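Monday, late

Quick one, need to be up early. Toy shelf day. Finally. Ritva kept asking and I kept saying after lunch – so after lunch it was.

Cars go on the bottom board, same as always. Didn't bother sorting by color, just got them in a line. Orange one at the right end becuase I like it there. Pigs still to figure out.

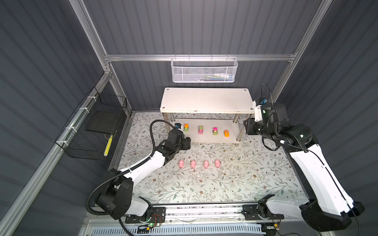 Cars on the lower shelf, top still clear.

The white shelf is looking tired. Scuffs, scratches, screw heads showing on top, and one corner has chipped down to bare wood. Ville says sand it and repaint, he has half a can left from the Akergate job. Maybe in February. I sort of like it beat up.
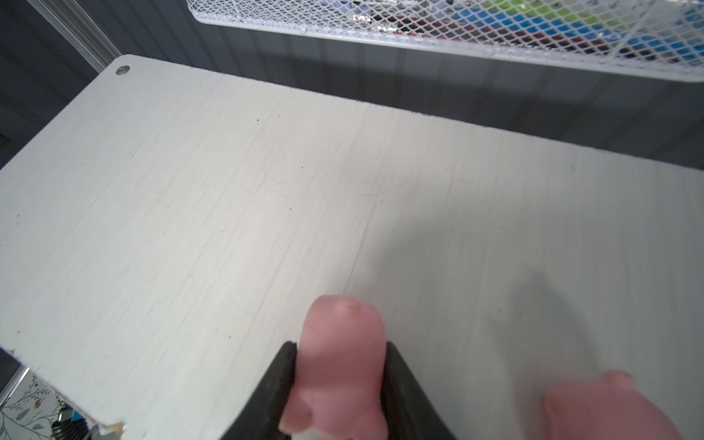

Pigs

Pink, shiny, all the same shape more or less. Wanted every one of them up top. Then I wanted them on the floor, on the leafy mat, looking out. Changed my mind 4 times, Ritva gave up on me and went to make coffee. Hanging baskets I left alone – white one at the back needs going thru but not today.
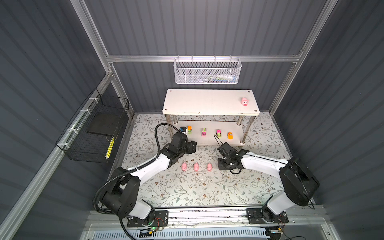

One pig up top, three on the mat.

Still owe Bunting 26 dollars for the last box of toys. Call tomorow. Also bread, stamps, light bulb for the hall. Knees hurt from all that crouching. Bed.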